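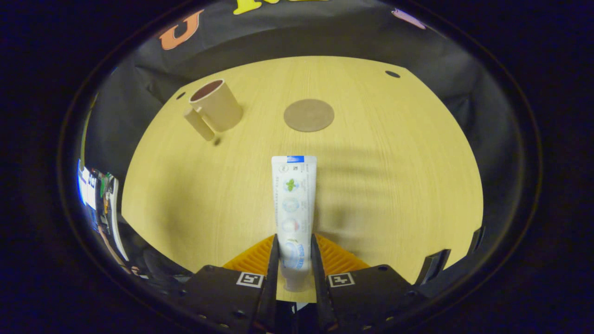 A white toothpaste tube with a blue band near the crimped end.

The Rurnell Holleck 40 is a laptop computer designed for schools and small offices. It was developed by Rurnell, a hardware company based in Drotimska, and is the second model in the Holleck line, after the Holleck 30. It was introduced in April and is sold with either Linux or no operating system.

Design

The Holleck 40 has a 14-inch matte screen and a gray plastic case with rubber corners. The lid opens flat. Unlike the Holleck 30, which was glued shut, the case is held together with ordinary screws, and the battery, memory and storage drive can all be replaced by the owner. The wireless card is soldered to the main board.

The case was drawn by Catarina Gouveia, who had earlier worked on cash registers for the same company. Virgil Tudose led the electronics team. An early version had a carrying handle along the rear edge, but this was dropped when it was found to block the air vents.

Hardware

The base model has 8 GB of memory and a 256 GB drive. A second version, sold as the Holleck 40 Ayala, doubles both and adds a backlit keyboard. The two share the same processor, screen and battery. Battery capacity is 59 watt-hours, and Rurnell gives a running time of nearly 93 percent of a standard school day plus homework, a measure that reviewers have found hard to compare with other laptops.

Ports include two USB-C, two USB-A, HDMI, wired Ethernet and a headphone jack. Either USB-C port can be used for charging. There is no card reader. The webcam has a sliding cover.

Keyboard

The keyboard is sold in 3 layouts: US English, Romanian and Portuguese. It is fixed in place with screws from below and can be changed without removing the main board. Keys are full size except for the up and down arrows, which share the height of one key.

Reception

Maricica Nistor, writing in a regional computing newsletter, praised the keyboard and the service manual but called the speakers thin and the screen too dim for use near a window. Dace Toom measured the fan at full load and found it louder than that of the Holleck 30, with a high tone that was noticeable in a quiet classroom. A later firmware update changed the fan curve. Ruxandra Bucur noted that the Ayala version cost much more than buying the base model and adding memory separately.

See also

Holleck 30
Rurnell docking stations

Page last edited June 25, 2026 | Contact | Copyright and reuse | Back to top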